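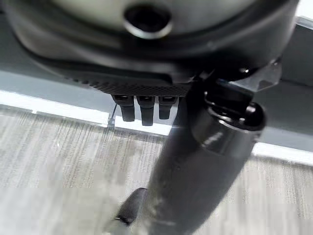

First session with the kit, housing and prongs over the office carpet

Home Forums Reviews Kits and add-ons Search Log in

Stustley Robot Forum > Reviews > Kultico Cledside wrist camera kit, my experience
2332 views

tkudo_arm
August 18, 2025
Good evening to all. My name is Tatsuya Kudo and I have read this forum for a long time, but I have not written much, so please excuse my English. I would like to share my experience with the Cledside wrist camera kit from Kultico. I bought it with my own money and I have no connection with the company.

The kit cost me 99 pounds with delivery. In the box there were the camera, one clamp, two lengths of cable, a bag of screws and a printed guide. The guide is short but correct. I needed one evening to fit everything, and most of that evening was spent on the cable, which must pass two joints without pulling. I was a little nervous with the clamp, as it closes with more force than I expected, but it left no mark.

The good points first. The picture is sharp at close distance, and the colour is calm. The driver installed without trouble, and I have run about 200 short movements with no lost connection. For a kit at this price I was pleased.

Now the point which troubles me. With the clamp in the position which the guide recommends, the big round housing takes the upper part of the view, and the arm comes in from the right and takes another large part. What remains for the work is the middle and the left side. I can see the three prongs well, and this is useful to me, but I must move the arm often to see what is behind it. The guide says "clear view of the working area". I think this sentence is too generous.

I would like to ask the other owners: do you have the same view, or have I mounted it wrongly?

pennyfarthing
Welcome, Tatsuya, and your English is better than half the posts in here! I have the same kit on a smaller arm and no, you haven't done it wrong. Mine has a great dark lump across the top as well. I stopped noticing after a week or so. As long as I can see the bit I'm picking up, I'm happy.

Bogie_Wheel
I'd call that a fault and I'd send it back. If you pay for a camera you want to look at the job, and that is mostly robot. The clamp holds the lens far too close in. A longer bracket would sort it and it would have cost Kultico pennies.

pennyfarthing
A longer bracket shakes, though. I tried a home-made one in March and every time the arm stopped I had to wait for the picture to settle. I went back to the clamp they supply.

Bogie_Wheel
Then yours was too thin. Mine is solid and doesn't move at all.

rowan_k
Can I ask about the carpet? I work over a carpeted floor too and the software that comes with the kit kept hunting for focus on mine. Yours has that streaky grey pattern, and I would have expected trouble.

tkudo_arm
Thank you all for the kind answers.

@rowan_k: Yes, the automatic focus was restless in the first session. I changed to fixed focus in the settings and set it for the distance of the prongs. The carpet further down is then a little soft, but this does not disturb me, as the prongs are what I need to see. If your work is on the floor itself, please choose another distance.

@Bogie_Wheel: I considered sending it back and I decided to keep it for the moment. I turned the arm a little instead, and I looked for a position where the view is of more use. I attach one picture from this trial.
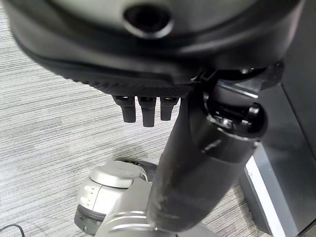
Silver-grey base on the carpet under the prongs, black arm across the middle

The housing still fills the top, so this has not changed. But the base with its grey cap can be seen on the left of the arm, and I can judge where the prongs are above the floor, at least in a rough way. For exact height I do not trust one camera.

rowan_k
Fixed focus, of course. I never even opened that menu. Will try tonight, thank you.

Bogie_Wheel
Fair enough, better than I thought it would be. You still can't see half of the base, it goes off behind the arm. And what are those scratches on the arm, near the camera? If the clamp did that I would be cross.

tkudo_arm
No, the clamp is not on that part. I bought the arm second-hand and it had these marks already when it came to me. I should have mentioned it in my first message.

marlpit
I'm going to disagree with nearly everybody. I use mine for checking that the tool is seated before I start, and for that the tight view is exactly right. I can see the prongs hanging down from the patterned strip and I can see the knob on the joint. If I want the whole floor I've got a second camera on a stand. People buy a wrist kit and then complain that it's on the wrist.

Bogie_Wheel
People read "clear view of the working area" on the box and expect one. Tatsuya said it politely. I'm saying it less politely.

marlpit
The box also says "close-up". Did you read that bit?

pennyfarthing
Boys. Tea.

One for Tatsuya, is that black cable on the carpet in the bottom corner the one from the kit? Mine was so stiff it wouldn't lie down on anything.

tkudo_arm
It is the longer one from the kit. I agree that it is stiff at first. I left it in a wide loop on the floor for one night before I fitted it, and after that it was easier to place. I recommend to fix it with soft straps only. The plastic ties in the bag are sharp at the end, and I threw them away.

About the question of the box: I have read it again, and marlpit is correct, the word "close-up" is written on the side. It is in small letters. So perhaps each of you is a little right.

I also wrote to Kultico and they answered after 3 days. They say that the clamp can be turned to the other side of the wrist, and that the guide does not show it. On the other side the arm should come in from the left. For me this would be worse, as I load my parts from that direction, but for someone else it may be good.

marlpit
Did they say whether you need different screws for that? The ones in my bag are only just long enough as it is.

tkudo_arm
I asked this also. The same screws, but without the rubber washer. I am not happy to leave out the washer, so I have not tried it.

rowan_k
Back to say the fixed focus worked! I set it by eye on the tips of the gripper and the hunting has stopped. The picture goes a bit soft lower down, as you said. I'd give the kit a decent mark now, I was ready to sell it last week.

Bogie_Wheel
If anyone does sell theirs, message me. I only want the camera, I've got a bracket.

We use cookies to keep you logged in and to count visits. By continuing to use the Stustley forum you agree to this. Accept Settings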